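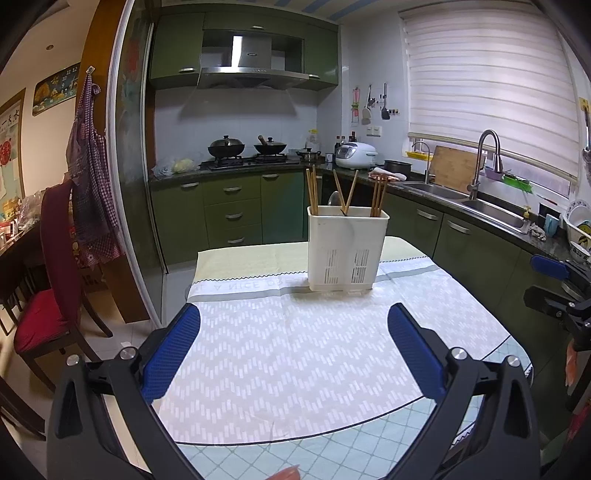 Kitchen and Dining Assistant, Rikska House (part-time, two positions)

Employer: Wirnora Shared Living
Location: Rikska House, Morrison Street, Cikbridge
Hours: 20 per week, evenings and one weekend day
Closing date for applications: Thu 15 May

About the house

Wirnora Shared Living runs furnished houses for people who are in Cikbridge for work or study and stay for a few months at a time. Rikska House is the largest. It has four floors, and each floor has its own kitchen with a dining table in the same room. Residents cook for themselves on weekdays. On three evenings a week we put on a shared supper, floor by floor, and the kitchen and dining assistants cook it, set the table and put the room back in order.

The kitchens are home kitchens. You will be working on a gas stove with woks and covered pans, with a rice cooker on the counter beside it and a range hood overhead. There is no dishwasher on two of the floors. Supper is usually rice, two vegetable dishes and one meat or tofu dish. If you have only worked with large catering equipment, expect to adjust your quantities and timing.

What you will do

Before supper:
Check the rice, oil and bottled sauces and write down what is low.
Wash and cut vegetables, start the rice, and cook from the week's menu.
Wipe the table and lay the tablecloth flat over the oilcloth.
Fill the utensil holder with clean chopsticks and spoons and set it on the table.

After supper:
Wash, dry and put away woks, lids, pots and bowls.
Hang the spatulas and other cooking tools back on their hooks by the stove.
Clean the stove top, the granite counter and the wall tiles behind the stove.
Shake out the cloth and change it if it is stained. Linens go down to the laundry room on the ground floor.
Label leftovers and put them in the shared refrigerator. Opened bags of dry food are closed with a clip or moved to a jar.

Once a week:
Empty and wipe out the kitchen drawers.
Wash the utensil holders in hot soapy water, including the slots, and let them dry upside down overnight.
Wipe down the range hood and the fronts of the cabinets. The painted doors are cleaned with a damp cloth and mild soap only. Scouring pads leave marks.

You will not be asked to clean bedrooms or bathrooms. A separate crew does those.

What we are looking for

You should be able to cook a plain, hot meal for up to twelve people without supervision. Paid experience is helpful but not required. If you have cooked regularly for a large family or a shared house, tell us about it in your application.

You will need to be comfortable lighting and using a gas stove, lifting a full stock pot, and standing for most of a four-hour shift. You need enough English to read labels and allergy notes. A food handler's card is required by the end of your first month. We pay for the course and for the time you spend on it.

Pay and conditions

Pay is $3,667 every 2 months, before tax, paid in equal parts at the end of each month. There is a one-time payment of $300 after the trial period, which lasts eight weeks. You eat supper on every evening you work. Aprons are provided. Please bring your own closed, non-slip shoes.

Shifts are 4:30 to 8:30 p.m. Monday, Wednesday and Friday, plus eight hours on either Saturday or Sunday. The weekend day is shared between the two assistants and set a month ahead.

How to apply

Send a one-page letter or a resume to the house office at Rikska House, or leave it at the front desk in an envelope marked Kitchen. Include a phone number, the weekend day you prefer, and two dishes you would make for twelve people with one stove and one rice cooker.

Applicants we would like to meet will be invited for a short talk and a paid trial supper in the last two weeks of May. The trial takes one evening. Ingredients are supplied. The start date for both positions will be agreed at the meeting.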